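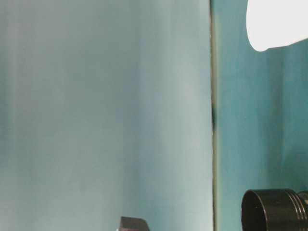

Fig. 4. Pale panel and seam, teal to the right.

Section 4. Setting up the self-sample point

Revised 18 January 2021. Replaces the November sheet, please bin that one, the return times on it are wrong.

For sites running the Flanstead chlamydia and gonorrhoea self-sample scheme. Section covers first set-up, opening each day, closing, and what to do when the tablet sulks. For results queries see section 9, not this one.

Before you start

You need: the Sheehan dispenser unit, its key, the tablet and charger, one full tray of kits (26 to a tray), the returns box, a roll of bag seals, the log book. Wipes. Pen that works.

Check the site sheet that came with your delivery. If it says Bosberg your returns go by van. If it says Fleltotberg they go by post, and steps 14 and 15 are different for you, see the note there.

Placing the unit

1. Pick a spot people can walk up to without passing the front desk. Corridor near the toilets is best. Waiting room corner is OK if the chairs don't face it.

2. Flat floor. Rock the unit gently by the top. If it wobbles, turn the front feet until it doesn't.

3. Leave enough gap at the back for the plug. Don't run the lead across a doorway.

4. Put the brakes on, both of them.

CAUTION: not next to a radiator or in a window with direct sun. Kits have liquid tubes in them and the storage range is printed on the outer carton. Any tray left outside that range gets written off, whole tray.

Loading kits

5. Unlock the drawer. Key goes in teeth up. Quarter turn, don't force it.

6. Check the expiry on the tray label. Under a month left, set it aside and ring us for a swap.

7. Two kit types. Vaginal swab, and urine. Swabs go in the left chute, urine in the right. Barcode facing you. If you mix them the count on the tablet will be wrong all day and somebody gets the wrong kit, so look twice.

8. Close the drawer until it clicks. Lock it. Key does not live on the unit.

Note: don't open sealed kits to "check" them. An opened kit can't be given out. If one is torn or leaking put it in the spare bag, write FAULTY and the last part of the barcode in the log.

Starting the tablet

9. Plug in, hold the side button till the logo comes up. First start is slow. Leave it alone.

10. Set-up code is 3854. Used once only, then it asks you to choose your own. Don't pick the same one again and dont write it on the unit.

11. Choose your site from the list. If it's not on the list, stop, ring us. Do not pick the nearest one. Results follow the site code and we can't easily move them afterwards.

12. Set the languages you want on the front screen. Up to 4 show at once. The rest sit under More.

13. Run one test request. Choose Staff test, not Start. A blank slip should print and no kit drops. If a kit drops you pressed Start, so put it back in the chute and cancel on screen.

Returns box

14. Hang the box on the side hooks, slot at the front. Line it with a fresh bag. Seal number goes in the log when you fit the bag and again when you take it out.

15. Empty it at the end of every open day even if there's only one sample in there. Samples over a weekend are fine in the sealed bag in a locked cupboard. Not in the staff fridge with the milk.

Note for Fleltotberg sites: no van. Use the prepaid mailers, one bag of samples per mailer, and take them to the post office counter. Don't use a post box, the padded ones get stuck. Keep the receipt in the log.

CAUTION: gloves on for anything that's leaked. Double bag it, wipe the box down, wash your hands. Leaking samples are still sent, mark the outer bag LEAK. The lab decides, not us.

What people will ask you

Short answers only, point them to the leaflet for the rest.

Do I give my name? A mobile number and date of birth is enough. They can give a first name if they like.

Who sees it? The lab and the clinic team. Not site staff. You can't see results on the tablet, there's no screen for it.

Can I take one for my partner? One request per person please. Partner can do their own at the unit, or order online.

I've got symptoms. Pain, discharge, bleeding, sores: they should be seen in person. Hand over the clinic card, kit as well if they want it. Don't discuss it in the corridor, use a side room if one is free.

Under 16. No kit from the unit. The screen stops and shows the young people's number. Don't override it. If they seem worried or you are worried, follow your own site's safeguarding steps same day.

Daily opening

Wipe screen and drawer handle. Check paper. Check both chutes have kits. Bag in returns box, seal number logged. Staff test. Done, takes no time once you've done it a few times.

Daily closing

Tablet: Menu, Close day. Wait for the tick before you switch off, otherwise the day's count doesn't send. Write the number left in each chute in the log, even if it matches the tablet. Empty returns. Drawer locked, key back in the key safe.

Problems

Screen frozen. Hold side button till it goes black, count to 9, press again. Requests in progress are lost so ask the person to start over.

No slip. Paper's in backwards, usually. Shiny side out.

Kit stuck in chute. Unlock drawer, lift the stuck kit up and back. No pens, no scissors. If the foil is scratched treat it as faulty.

Slip printed but no kit. Give one from the drawer by hand, same type as on the slip. Scan it on the Manual screen before handing it over. Unscanned kits come back to the lab with nothing attached to them and the person never hears.

Count is out by one or two. Log it, carry on. Out by more than that, close the unit and ring.

Wifi gone. Unit carries on offline for the rest of the day. The cloud symbol goes grey. Leave the tablet switched on overnight and it should catch up. Still grey next morning, ring.

Ordering more

Order when you open your last full tray. Use the Stock button on the menu, not email. Bosberg sites get trays on the same van that picks up returns, so have someone there to sign. Leaflets and clinic cards are ordered seperately, form is at the back of the log book.

Moving the unit to another room: empty both chutes first, brakes off, two people. Then start again from step 1, and do the staff test.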